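Enseñanza de robots por demostración

La enseñanza de robots por demostración, también llamada programación por demostración o aprendizaje por imitación en sentido amplio, es el conjunto de procedimientos mediante los cuales una persona muestra a un robot cómo ejecutar una tarea sin escribir de forma explícita la secuencia de movimientos. La demostración puede hacerse guiando el brazo con la mano, manejándolo a distancia o ejecutando la tarea con las propias manos mientras se registra el movimiento. El resultado es una trayectoria que se reproduce tal cual o un conjunto de datos con el que se ajusta una política de control.

Terminología

En la literatura en español conviven varios términos. «Enseñanza por guiado» designa casi siempre el contacto físico con el brazo; «teleoperación», el mando remoto. «Demostración» se aplica a cada ejecución registrada y «episodio» al registro completo, con sus datos de posición, fuerza e imagen. Algunos autores reservan «imitación» para los métodos que generalizan a partir de varios episodios y excluyen la mera repetición de una trayectoria grabada.

Guiado manual

En el guiado manual o cinestésico, el operador sujeta el brazo por la muñeca o por un asa y lo conduce a lo largo de la tarea. El controlador compensa el peso de los eslabones y, en la mayoría de los modelos, parte del rozamiento de las articulaciones. Las posiciones articulares se leen en los codificadores, de modo que no hay que convertir el movimiento humano a la geometría del robot.

Sus limitaciones son conocidas. El cuerpo del operador oculta a menudo la zona de trabajo a las cámaras fijas, los brazos con reductoras de alta relación oponen resistencia y la coordinación de dos brazos exige con frecuencia dos personas. Las fuerzas medidas en la muñeca incluyen además las que ejerce la mano que guía, salvo que el asa se monte por detrás del sensor.

Teleoperación

En la teleoperación el robot reproduce las órdenes de un dispositivo de mando. Los más habituales son los siguientes:

Brazo maestro. Réplica cinemática, a escala o a tamaño real, cuyas articulaciones se copian una a una en el brazo esclavo.
Mando de seis grados de libertad. Transmite desplazamientos y giros del efector final; la cinemática inversa se resuelve en el controlador.
Visor y mandos de realidad virtual. El operador ve la imagen de las cámaras del robot y mueve el efector con la mano.
Guante instrumentado. Se emplea sobre todo con manos de varios dedos.

El sistema Sumau, descrito por Min-kyu Seol y Safta Pascu, pertenece al primer grupo. Utiliza un brazo maestro sin motores y un retardo medio entre orden y movimiento de 36 milisegundos. Sus autores indican que la ausencia de retorno de fuerza prolonga las tareas de inserción, aunque apenas influye en las de recogida.

Demostración sin robot

Una tercera vía prescinde del brazo durante la captura. La persona realiza la tarea con sus manos o con una pinza portátil, y una cámara sujeta al pecho, a la cabeza o a la propia pinza recoge la secuencia. El procedimiento es más rápido, pero obliga a estimar la posición de la mano y a trasladarla al efector del robot. Yi-an Ma denomina «brecha de cuerpo» a la diferencia entre lo que puede hacer la mano y lo que puede hacer la pinza.

Registro y conjuntos de datos

El conjunto Bavwood reúne 2000 episodios de manipulación sobre mesa, de los que 757 corresponden a teleoperación y el resto a guiado manual. Cada episodio contiene las posiciones articulares, la apertura de la pinza, las imágenes y una frase que describe la tarea. La versión vigente, publicada el 2025-02-03, corrigió la sincronización entre cámaras de 23 episodios.

Preparación de la mesa

La disposición de los objetos condiciona la utilidad de las demostraciones. Una colección de piezas rígidas y de forma simple produce políticas que fallan ante materiales blandos o perfiles delgados, por lo que suelen combinarse objetos domésticos de naturaleza distinta: un rollo de papel blanco, un soporte de alambre negro, un martillo de uña apoyado sobre un cuaderno de espiral, una bolsa de plástico arrugada o una caja de producto. Los apilamientos parciales obligan a decidir el orden de retirada, y las zonas despejadas de la mesa sirven como destino de los objetos.

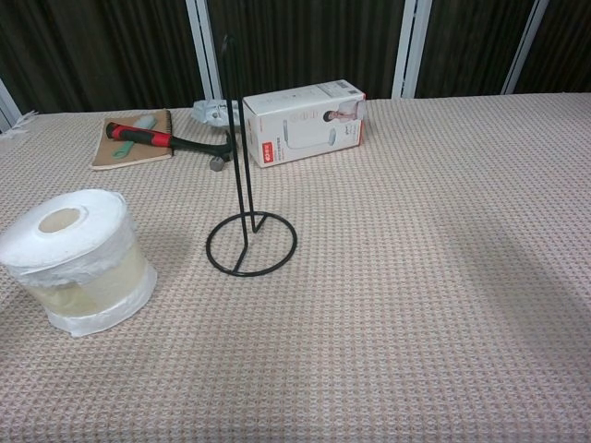 Errores frecuentes

Dong-hyun Shin distingue entre errores de ejecución, como un agarre fallido que se repite, y errores de registro, como la pérdida de muestras o el desfase entre imagen y posición. Los primeros pueden conservarse si el operador los corrige dentro del mismo episodio, ya que aportan ejemplos de recuperación. Los segundos se descartan.

Las pausas largas plantean un problema aparte. Una política ajustada con episodios en los que el brazo permanece inmóvil tiende a detenerse en esos mismos puntos. El programa de edición Tendora recorta los tramos sin movimiento al principio y al final, pero deja intactos los intermedios, que deben revisarse a mano.

Véase también

Cinemática inversa
Control de impedancia
Retorno háptico
Teleoperación bilateral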